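Looking after sash windows in an older house
Posted by Tariq Virk, 15 June 2024

Most of the sash windows that get thrown out could have been kept. The old timber is usually denser than anything sold new, and every part can be taken out and replaced on its own. These are the jobs we do at the Stilldale workshop, in the order we do them.

Freeing a stuck sash
Check for paint first. Run a thin, stiff blade down the joint between the sash and the stop, on the inside and the outside. Go slowly near the corners. If the sash still won't move, take off the inside stop and try again. Don't pry from the bottom rail – it is the weakest joint in the window and the first to rot.

If the house was painted before 1978, assume there is lead. Mist the paint before you scrape it, put plastic down, and never dry-sand.

Replacing a cord
Use cotton cord or a cotton and polyester mix. Plain nylon stretches. Pull the new cord hard before you cut it, then tie it to the weight and run it over the pulley. With the sash fully raised, the weight should hang a couple of inches clear of the bottom of the pocket. Replace both cords even if only one has snapped. 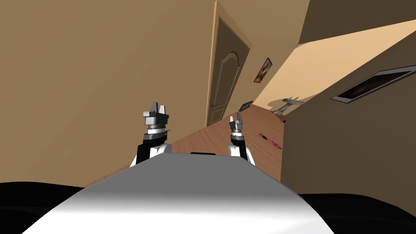 A drop of light oil on the pulley axle is enough. Wipe off the extra or it will rot the new cord. If the pulley has been painted over, take it out and soak it overnight in warm water with dish soap, and most of the paint will peel away.

Putty
Knead it until it is soft. Prime the bare wood before it goes on, or the wood will pull out the oil and the putty will crack. Leave it until a skin forms, then paint, and carry the paint a hair onto the glass to seal the edge.

Fouzia Awan asked whether wavy old glass is worth saving. Yes. Warm the old putty gently to soften it, keep the heat moving, and lift the pane out flat. Store panes on edge, with paper between them.

Drafts
Fit the weatherstripping last, once the sash slides well. Bronze strip lasts longest. A brush strip set into the meeting rail is easier to fit and works nearly as well.

Allow a full day for your first window. The Khattak house had 29 of them, and by September we were doing one before lunch. Keep the old stops and screws in a labeled bag for each opening – they rarely fit anywhere else.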